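Vallavlow Laundry Rooms – Cards, Payments and Machines
Frequently asked questions for residents

Last revised: April

Which buildings does this page cover?

All Vallavlow buildings with a shared laundry room, including Cluswood and both Roussel blocks. The Poltuvov townhouses have in-unit hookups and are covered in the tenant handbook.

Do I need a laundry card?

Yes. The washers and dryers do not take coins. Each machine has a card slot to the right of the display. Insert the card with the chip facing up, leave it in until the balance is shown, then select a cycle. The charge is taken when you press Start.

Where do I get one?

Cards are issued at the building office during posted hours. One card per household is included with the lease. Additional cards can be purchased and start with a zero balance.

Can I use a Cluswood card at Roussel?

Yes, for the washers and dryers. The door reader is separate. A Cluswood card will not open the Roussel laundry room, and a Roussel card will not open Cluswood.

How is value added to the card?

At the loading station on the laundry room wall, or at the office counter. The loading station takes debit, credit and banknotes. It does not take coins and does not give change, so the full value of any note inserted goes on the card.

What is the maximum balance?

A card can hold up to $100. If a note would take the card over that limit, the station returns the note and shows LIMIT. Run a load and try again, or use debit and enter a smaller amount.

The station keeps rejecting my note. What should I do?

Flatten the note and insert it lengthwise, one at a time. Torn or taped notes are usually refused. If the display reads NOTE PATH, stop using the slot and report it – forcing a second note in will jam the cassette. Debit and credit still work when the note slot is out of service.

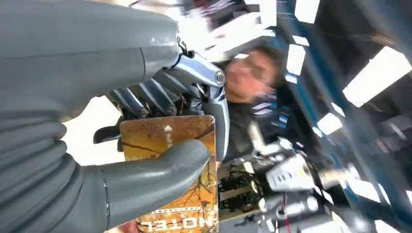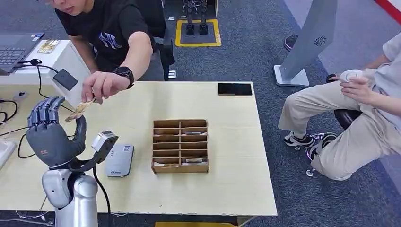
Are refunds available for unused balances?

Yes, when you move out. Return the card to the office with your keys and the remaining balance is added to your deposit settlement. Balances are not refunded during a tenancy and cannot be paid out in cash at the counter.

I lost my card. Is the balance lost as well?

Not if the card was registered. Registered balances can be moved to a replacement card once the old one has been cancelled. Unregistered cards are treated the same as cash. To register, give the office the number printed on the back of the card and your unit number.

My card shows ERROR 20. What does that mean?

The machine could not read the chip. Wipe the contacts with a dry cloth and try a different machine. If two machines show the same code, the card needs replacing. Bring the old one with you so the balance can be read at the counter.

What about ERROR 54?

The card was pulled out before the charge was complete. Put the same card back into the same machine and wait for the balance to appear. In most cases the cycle menu opens without a second charge. If you are charged twice, write down the machine number and the time of day and send both to the office.

The machine took my money and did not start. How do I claim?

Check first that the door is fully latched. The washers will accept payment with the door ajar and then wait. If the door is closed and nothing happens, fill in a claim form at the office or put a note through the mail slot with your name, unit, machine number and the time. Claims are checked against the machine log. Approved amounts are credited to the card, normally at the next load.

How long are the cycles?

Cycle time depends on the program and is shown on the display after selection. Dryer time is sold in blocks, and a block can be added while the dryer is running. Time left over when you remove your clothes is not returned to the card.

Why did the dryer stop with time remaining?

Usually the lint screen. The dryers cut out when airflow drops below the set level. Clean the screen, close the panel until it clicks and press Start. No second payment is taken if this is done before the display clears.

Can I wash a comforter or sleeping bag?

Only in the large front-loaders at the end of the row. Bulky items in the standard washers go off balance and the drum will not spin. Rubber-backed mats and anything that has been in contact with gasoline or solvent are not permitted in any machine.

What detergent should I use?

High-efficiency liquid or powder only. Pods go in the drum, not in the drawer. Regular detergent produces excess suds and the washer will add rinses until they clear, which extends the cycle.

What are the hours?

7:00 a.m. to 10:00 p.m. The door reader locks at closing and will not admit new users, but the door can always be opened from inside. Start your last wash by 8:30 p.m. if you also need a dryer.

Can I remove someone else's finished load?

Yes, after a reasonable wait. Place it on the folding counter and do not put wet items in a dryer at the owner's expense. Vallavlow is not responsible for items left unattended.

Why did prices change at Roussel?

The Roussel rooms moved to the same rate sheet as Cluswood when the older card readers were taken out. The current sheet is posted inside each laundry room door. Existing balances carried over in full.

Who do I contact?

Perrine Baudry, resident services, at the Cluswood office. For leaks or a burning smell, press the red stop button by the door and call the after-hours maintenance line on the back of your laundry card.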